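Teleop notes, August

I've spent most of the month recording demonstrations in the simulator for the fetch task, and the numbers are finally worth writing down. The setup is the same as last time: a mobile base driven with the left stick, an arm driven with a handheld controller, and a rendered living room that Oddur Kárason built for us and named Uddale. The operator drives, the logger writes joint positions, base velocity and rendered views, and the policy is trained on the result by plain behaviour cloning.

The target was 200 episodes. I have 141 that I'd keep. Of the rest, 18 were lost to a logger fault (below) and the others were either abandoned partway or so hesitant that I didn't want a network learning from them.

The goal in this batch is the figurine on the white table. The operator has to bring the base down the room, stop beside the table without clipping the blue chair, and reach for the red base under the figure. The raised arm is a tempting thing to grab and a poor one, as the collision mesh there is thin and the contact solver lets go of it.
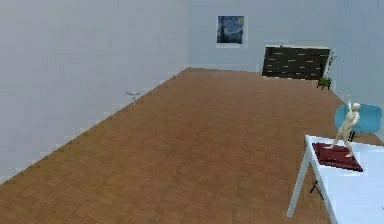
Why not script the drive and only teleoperate the reach? I tried that in Kinonach, the previous room, and the policy learned to expect the base at one exact stopping pose. Given a starting error of a few centimetres it reached for the place where the object used to be. When a person does both parts, the stopping pose varies and the arm corrections vary with it, so the data contains the recovery behaviour you want.

The cost is time. A clean episode takes me nearly 40 seconds, and Gunhild Ravn is faster than I am but drives in straighter lines. I mixed our recordings evenly after a first training run on hers alone gave a policy that couldn't turn well near furniture. Jytte Lykkegaard has offered to record a third set in the evenings. She's left-handed, so I'll need to swap the stick mapping before she starts.

Stick filtering made more difference than I expected. Raw input put a small oscillation into the base velocity whenever the operator tried to hold still, and the policy copied it faithfully. A short low-pass filter cleaned that up, at the price of some lag that you feel most when backing away from a table. The overhead views are the ones I use for checking clearance after the fact,

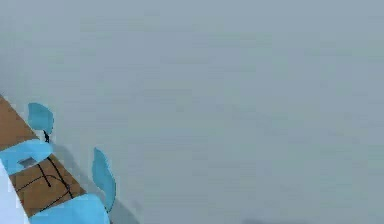
and I replay every episode at double speed before it goes into the training set. Anything with a chair contact is thrown out, even if the grasp came off. Eyvindur Mogensen argues for keeping those and labelling them, and he may be right, but our loader has no field for it yet.

The logger fault was dull. Frames and joint states were stamped by different clocks, and after a long session the two drifted far enough apart that the arm appeared to move before the command. I now stamp both from the simulator step count. Old episodes recorded in short sessions are fine. The long ones can't be repaired with any confidence, so I deleted them.

Next job is the remaining recordings, then a run with the table rotated.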